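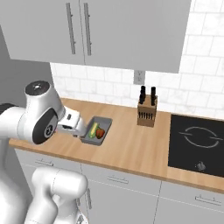
Interim progress report: teleoperated demonstrations for kitchen tray tasks
Reporting period: through March
Prepared by Eun-seong Ahn for the Plevier program office

1. Status

Work package 2 (demonstration collection in simulation) is on schedule. Work package 3 (policy training) started two weeks late and has recovered one of them. Work package 4 (transfer to the physical arm) has not started and is not due to start in this period.

The simulated kitchen is now stable enough that scene changes require sign-off from both Drovska and our group. The last change to the counter geometry was merged in early February. Demonstrations recorded before that merge are kept in a separate archive and are not included in any total below.

2. Demonstration collection

We recorded 1379 demonstrations in the period. Of these, 472 passed both the automatic checks and the manual review and are in the training set. The acceptance rate is lower than we forecast in the proposal. The main causes of rejection, in descending order:

Tray tilt over the limit during the carry. The contents are rigid bodies with fairly low friction, and they slide once the tray pitches forward. Operators tend to correct the tilt late when they are also steering around the backsplash.

Grasp too close to the tray corner. The arm can lift the tray this way, but the wrist reaches a joint limit before the place pose.

Operator pause longer than four seconds. These recordings are usable in principle. We exclude them for now because the training code treats the pause as part of the task.

Dropped or late control packets. This affected one batch only and was traced to a workstation setting.

The tray is held at one side by the two-finger gripper. We considered a two-arm carry and did not adopt it. With one operator on two hand controllers, the mismatch between the left and right arm commands put large internal forces on the tray and the physics solver became unstable. Chang-ho Yook has a version with a coupled command mode that looks better, but it has not been through review and we do not plan to collect with it before the next milestone.

Vegetable placement inside the tray is randomized at reset. The corn and bell pepper models replaced the plain cylinders used in the pilot. The corn is the harder of the two objects. It rolls along its long axis and shifts the load toward the gripper or away from it depending on how it was set down. The pepper mostly stays where it is unless the corn hits it.

3. Remote control interface

The Esov controller driver was rewritten. The earlier version mapped hand position directly to gripper position, and small hand tremors showed up in the recorded trajectories. The new version filters orientation more heavily than position. Operators reported that it felt slow for the first few sessions and then stopped mentioning it.

We added a clutch on the left trigger. When it is held, the arm stays in place and the operator can move the controller back to a comfortable position. Clutch events are logged with each demonstration. Review of the logs shows that new operators clutch during the lift, where it tends to leave the tray tilted. The training sheet now tells them to clutch before the grasp or after the tray is level above the counter.

Operator training takes one morning. Sessions are limited to 24 demonstrations per operator, after which the rejection rate climbs.

4. Policy training

Two runs have been completed on the accepted set. The first used joint positions as the action and the second used gripper pose. The pose version produces smoother carries and worse grasps. It closes the fingers early when the tray starts near the knife block, probably due to thin coverage of that region in the data. A targeted collection of about 400 attempts there is planned.

No success rates are reported at this stage. The evaluation resets were drawn from the same distribution as the training resets, and the numbers would overstate performance. Manalo is preparing a held-out set with different start poses and tray contents.

5. Issues and risks

Contact model. The friction between the fingers and the tray wall is set by hand. A real tray will differ. Manalo has agreed to measure two candidate trays before the transfer work begins.

Review workload. Manual review is done by two people and is the slowest step. A script that flags tilt violations with a time stamp has shortened it somewhat.

Cooktop region. Placement on the cooktop is outside the agreed task. Several operators set the tray down there anyway, and those recordings were rejected. The place target is now highlighted in the operator view.

6. Budget and requests

Spending is in line with the plan except for compute, which is under. We request permission to move the unspent compute funds to operator hours for the targeted collection. No change to the total is needed.

7. Next period

Complete the knife block collection. Retrain both policies on the enlarged set. Evaluate on the Manalo held-out set and report success rates. Decide on the coupled two-arm mode after Yook's review. Deliver the data format document to Drovska, with the clutch log fields included.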